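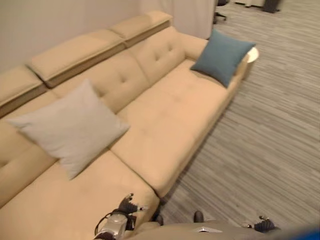
Unit 4: When part of a job moves to a machine

Read the Portela case before class. Portela cleans furnished offices and waiting rooms, and its staff reset each lounge at the end of a shift: cushions placed, seats cleared, floor checked. The cushion work is now being moved to a two-armed robot at one site.

Kátia Miranda, the shift lead, listed what changed for her crew of 3:

- Less bending and reaching over deep seats.
- A new task, watching the robot and stepping in when it stops.
- Start time moved from 5 p.m. to 6 p.m.
- No change in pay grade, although the watching task needs training.

The last point is still in dispute. Asabe Danladi argues in the reading that supervision is skilled work and should be graded that way. Management treats it as part of cleaning.

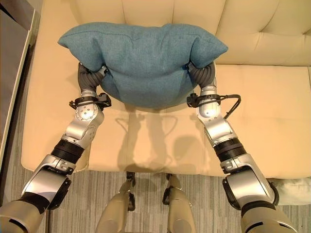 Figure 4.1. Two-handed hold on a cushion above the sofa seat.

For discussion: Who should decide when the robot is stopped? Which tasks on the list would you put in a written job description? Bring one page of notes.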